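Plisora long-handled serving spoon - worth it?

Posted October 22, 2022

I went into this one expecting to be annoyed. A spoon is a spoon, and when a kitchen shop wants to sell you one with a paragraph of copy about "balance" and "heritage feel", my hand goes to my wallet only to check that it's still there. But our old serving spoon went missing in May, the ladle is no good for beans, and I had a Triltstead gift card with just enough on it. So I bought the Plisora: stainless bowl, long brown wooden handle, 600 people apparently delighted with it in the shop's ratings.

The first thing I'll say is that the bowl is very shiny. If you like to see the kitchen lights in your cutlery, you'll be pleased. I don't much care, and I suspect the polish is doing some of the selling. Ours had faint swirls in it after two weeks in a drawer with everything else. That's normal for stainless steel and I'm not marking it down for it, but the box does say "mirror finish for life", and I'd like to know whose life.

The handle is where you decide whether you want this thing. It's long. On the 142 gram letter scale I keep for posting parcels (142 grams is its limit, don't ask why anyone made it) the spoon came in under the maximum, so it isn't heavy. The trouble is where the length goes. Lay it across a plate and the handle carries on well past the rim and onto the table, ready for somebody's sleeve.

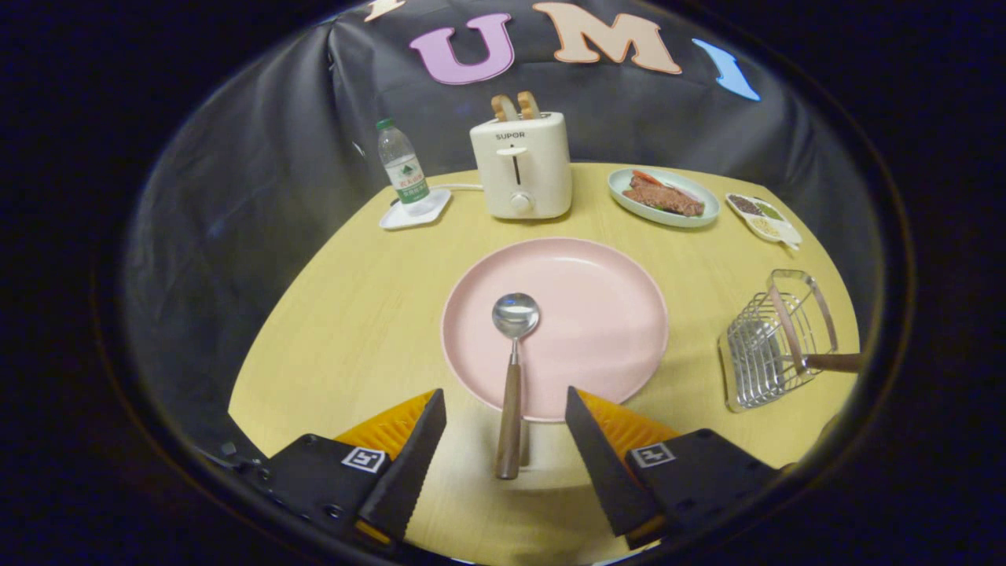 A shorter handle would solve it, and Darnent makes one, though theirs is all metal and gets hot if you leave it in a pot. I've used both at breakfast, with toast and whatever else has ended up on the table, and the Darnent sits more tidily while the Plisora is nicer to hold. I went back and forth on this for longer than a spoon deserves. On a big round plate with a raised rim the long handle is tolerable. On a side plate it's a seesaw, and I've flicked baked beans onto the butter dish to prove it.

As for eating with it, no. The bowl is too broad for soup unless you slurp from the side, and cereal is a comedy. The listing calls it "a spoon for every course", which I'd call wishful. It serves, and it stirs. It's quite good at getting the last of the porridge out of a saucepan, mainly thanks to the reach, and the wood stays comfortable while you do it.

Care is the part that bothered me. The label says hand wash only, dry at once, oil the handle every so often. I have never oiled a spoon in my life. I did it once for this review, with the food-grade mineral oil left over from a chopping board, and the colour deepened a little and looked good for a few days. Then it went back to how it was. I also put it through the dishwasher, because everyone will sooner or later. The handle came out rougher and a shade paler near the join. It hasn't cracked. I wouldn't make a habit of it.

The join itself I'm still watching. Where the steel goes into the wood there's a thin line you can catch with a fingernail, and porridge likes it. A quick go with an old toothbrush clears it out. My last wooden-handled anything, a Sauerland spatula, came loose at exactly that spot, so maybe I'm holding a grudge. So far there's no wobble on this one.

What I liked:
Comfortable grip, even with wet hands
Long enough for the deep pot
Doesn't scorch your fingers

What I didn't:
Handle sticks out past every plate we own
Won't fit in the cutlery tray except on the diagonal
Hand washing, oiling, general fuss
"Mirror finish for life"

Would I buy it again at full price? Probably not. With the gift card I'm out very little and it does get used most mornings, which is more than I can say for the egg slicer. If you mostly serve from pots at the stove and you've got a hook to hang it on, it's a decent tool and the colour of the handle will flatter your kitchen. If you set everything out on a small table and people reach across one another for the seasoning, get the shorter one and a tea towel to hold it with.

One note on delivery: mine came in a box big enough for a kettle, with the spoon rattling around in the bottom under a single sheet of paper. No damage, but for something sold on its polish I'd have expected a sleeve.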